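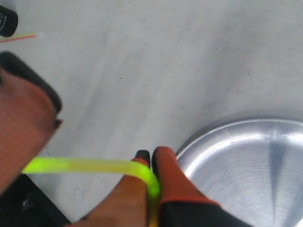

Two-arm handover, club project – how are you scoring it?

tubewright
Second-year club, 17 members, two arms, one table. Our project this term is a handover: one arm picks up a thin tube, the second arm takes it and lays it in a round metal pan. We want to run 100 tries per setup and report a success rate for the spring show in May. Before we start I'd like to know how other clubs score this. If the tube slips in the fingers but still ends up in the pan, is that a pass?

nelano_b
Pass. The task says pan. If it's in the pan it's in the pan.

gearsandgrief
Disagree. We did it that way last year and had a great number that meant nothing. Half the passes were lucky drops. Score the handover and the placing separately.

tubewright
Two scores was my first thought too, but the younger members have to log it by hand and they lose track. Wrist video from both arms would help with checking afterward. Where we stop before the second arm moves in:

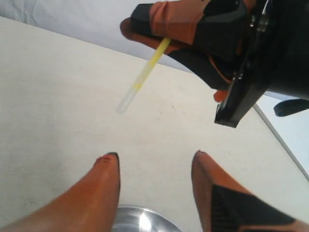 Tube in the upper gripper, other fingers open below

moss_and_motors
Is the tube always held at that slant? I would try it closer to vertical so the second arm has an easier approach. We lost weeks to a diagonal grip on the Piltunico course kit.

tubewright
It changes from run to run. We don't fix the angle on purpose. The tube starts wherever somebody sets it down.

gearsandgrief
Then write the start angle in the log. Otherwise you can't tell if a bad day is the arm or the person putting the tube down.

nelano_b
You're making this into a thesis. It's a club. 100 tries with three columns of notes is how you get people to quit.

moss_and_motors
I'm with gears on this one. A tape mark on the table takes a minute. Put down four marks, use each one 25 times, done. No extra column.

tubewright
The tape marks I like. I could number them and put the order on the sheet ahead of time.

teuber_lab_kid
What are you using for finger pads? Ours were bare plastic and the thin stuff rolled right out. We cut strips from a bike tube and it went from hopeless to fine. Also slow down the last bit of the approach. We run it at 20 percent speed and it still looks OK to an audience.

gearsandgrief
Careful with changing pads in the middle of a set. If you swap them, start the count over.

nelano_b
Or just note the try number where you swapped.

gearsandgrief
No. Start over.

tubewright
OK, plan for now. Four marks, two scores (handover, pan), same pads for the whole set, and I'll do 60 first to see how long it takes. If the kids can keep up with the sheet we go on to the full set. I'll post the blank sheet once it's been through one session.

moss_and_motors
Please do. We're starting something close to this at Grorholm in the fall and I'd rather copy yours than make one.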